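발표자 노트: 격자 칸을 이용한 초기 배치 통제와 조작 정책의 평가
Treltano 워크숍 발표용, 2026년 4월 18일
(슬라이드 번호는 최종본 기준입니다. 괄호 안은 말하지 않고 저만 보는 메모입니다.)

슬라이드 1. 제목
안녕하십니까. 저는 Plovham 연구실에서 로봇 조작을 연구하고 있습니다. 한국어로 발표하는 것은 이번이 두 번째입니다. 말이 조금 느릴 수 있으니 양해를 부탁드립니다. 질문은 중간에 하셔도 괜찮습니다.
(물을 먼저 준비할 것. 마이크 위치 확인.)

슬라이드 2. 오늘의 질문
제가 오늘 말씀드리고 싶은 것은 새로운 모델 구조에 관한 내용이 아닙니다. 같은 정책을 두 번 평가했을 때 왜 결과가 다르게 나오는지, 그 차이를 어떻게 줄일 수 있는지에 대한 이야기입니다.
저희는 처음에 한 정책의 성공률을 측정하고, 며칠 후에 같은 정책을 다시 측정했습니다. 두 숫자가 많이 달랐습니다. 모델의 가중치는 같았고 로봇도 같았습니다. 달랐던 것은 사람이 물건을 놓은 위치였습니다.
(여기서 잠깐 쉬기. 청중이 그래프를 읽을 시간이 필요함.)

슬라이드 3. 배경
저희 연구실에서는 2019년부터 테이블 위의 조작 작업을 다루어 왔습니다. 초기에는 평가자가 "적당히 무작위로" 물건을 놓았습니다. 그런데 사람은 무작위로 놓는 일을 잘하지 못합니다. 대부분 팔이 닿기 쉬운 곳, 자기가 서 있는 쪽에 가까운 곳에 놓게 됩니다. 평가자가 바뀌면 배치의 분포도 같이 바뀝니다.
또 한 가지 문제가 있었습니다. 평가자가 정책의 성격을 알고 있으면, 실패할 것 같은 위치를 자기도 모르게 피하게 됩니다. 이것은 나쁜 의도가 아니지만 결과에는 영향을 줍니다.

슬라이드 4. 관련 연구에 대한 위치
배치를 통제하는 방법은 이미 여러 가지가 있습니다. 카메라 영상에 이전 배치를 겹쳐서 보여 주는 방법, 프로젝터로 위치를 비추는 방법, 물건마다 마커를 붙이는 방법 등입니다. 정밀도는 이 방법들이 더 높습니다. 다만 준비하는 시간이 길고, 마커는 정책의 입력 영상에 물건의 일부로 나타나는 문제가 있습니다.
저희는 정밀도를 조금 포기하고, 누구나 같은 방식으로 할 수 있는 방법을 선택했습니다.
(이 슬라이드에서 너무 오래 있지 말 것. 지난번 연습 때 여기서 시간을 많이 썼음.)

슬라이드 5. 방법의 개요
방법은 간단합니다. 작업면에 테이프로 격자를 만들고, 물건의 초기 위치를 칸 단위로 지정합니다. 배치표는 Keltico라는 작은 프로그램이 미리 만듭니다. Keltico는 저희가 내부에서 쓰는 스크립트이고, 특별한 기능은 없습니다. 칸의 번호와 물건의 방향을 뽑아서 표로 출력합니다.
평가자는 표를 보고 물건을 놓습니다. 지금 평가하는 정책이 어느 것인지는 평가자에게 알려 주지 않습니다. 정책의 순서도 Keltico가 섞습니다.
칸 안에서의 정확한 위치는 지정하지 않습니다. 이 부분에 대해서 자주 질문을 받습니다. 저희는 칸 안의 작은 변화는 남겨 두는 것이 좋다고 생각합니다. 실제 환경에서도 물건이 항상 같은 점에 있지는 않기 때문입니다.

슬라이드 6. 작업의 정의
주된 작업은 장난감 음식을 다루는 작업입니다. 그릇과 도마, 칼과 음식 조각을 사용합니다. 이 작업을 선택한 이유는 물건 사이의 관계가 중요하기 때문입니다. 예를 들면 그릇이 도마의 왼쪽에 있을 때와 오른쪽에 있을 때, 팔이 움직이는 경로가 상당히 다릅니다.
그래서 배치표에는 각 물건의 칸뿐만 아니라 두 물건의 상대적인 방향도 기록합니다. 나중에 분석할 때 이 기록이 많이 도움이 되었습니다.
성공의 기준은 미리 문서로 정했습니다. 조각이 그릇 안에 있고 그리퍼가 그릇에서 떨어져 있으면 성공입니다. 조각이 그릇의 가장자리에 걸쳐 있으면 실패로 기록합니다.

슬라이드 7. 작업 공간
이 슬라이드에서는 먼저 테이블 위의 선을 보아 달라고 말씀드립니다. 갈색 종이 위에 파란 테이프를 붙였습니다. 종이는 반사가 적은 재료를 원해서 선택하였고, 더러워지면 테이프와 함께 교체합니다. 교체한 뒤에는 자로 칸의 크기를 다시 확인합니다.

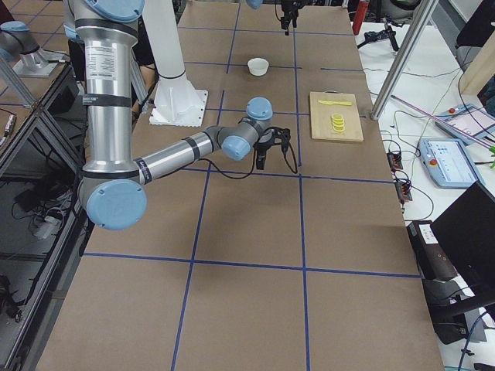

그림 3. 파란 테이프로 나눈 작업면. 먼 쪽 칸에 흰 그릇과 도마가 있고, 도마 위에 노란 장난감 칼과 둥근 조각 더미가 있다.

(포인터로 그릇을 먼저, 그다음 도마를 가리킬 것. 그림에서는 가까운 칸이 크게 보이는데 이것은 원근 때문이라고 말할 것.)
먼 쪽의 칸은 특히 중요합니다. 팔을 많이 뻗어야 하고, 카메라에서는 물건이 작게 보입니다. 예전 방식으로 평가할 때는 이런 칸이 거의 사용되지 않았습니다.

슬라이드 8. 결과
격자를 사용한 평가는 모두 146회 수행했습니다. 비교를 위해 예전 방식의 평가도 100회 다시 수행했습니다. 같은 정책을 반복해서 측정했을 때의 차이는 격자를 사용한 쪽에서 분명히 작아졌습니다.
그리고 평균 성공률은 조금 내려갔습니다. 저는 이것을 나쁜 결과라고 생각하지 않습니다. 어려운 칸이 평가에 포함되었으니 자연스러운 결과입니다.
칸별로 보면 실패는 먼 쪽에 모여 있습니다. 가까운 쪽에서는 정책들 사이의 차이가 거의 없습니다. 그러므로 가까운 쪽에서만 평가하면 두 정책이 같다고 잘못 판단할 수 있습니다.
(색이 있는 표를 보여 줄 때 범례를 먼저 설명할 것.)

슬라이드 9. 비용
평가 한 번에 필요한 배치 시간은 약 13초 늘어났습니다. 처음 하는 평가자는 더 오래 걸리지만, 표를 읽는 데 익숙해지면 안정됩니다. Semeniuk 과제의 다른 팀도 같은 배치표를 시험하고 있으며, 그쪽의 결과는 5월에 정리될 예정입니다.

슬라이드 10. 한계
첫째, 테이프의 선이 정책의 입력에 보입니다. 정책이 선을 단서로 사용할 가능성을 아직 완전히 제외하지 못했습니다. 선이 없는 종이에서 비교하는 실험을 준비하고 있습니다.
둘째, 칸의 크기를 어떻게 정해야 하는지에 대한 원칙이 없습니다. 저희는 가장 큰 물건인 도마를 기준으로 정했습니다. 작은 물건만 사용하는 작업에서는 더 작은 칸이 필요할 것입니다.
(조명에 대한 질문이 나오면: 이번 실험에서는 조명을 통제 변수로 다루지 않았다고 대답할 것.)

슬라이드 11. 마지막
배치표의 형식과 성공 기준 문서는 발표 후에 공유하겠습니다. 사용해 보시고 불편한 점이 있으면 알려 주십시오. 들어 주셔서 감사합니다.
(시간이 남으면 예비 슬라이드의 칸별 실패 유형으로 이동.)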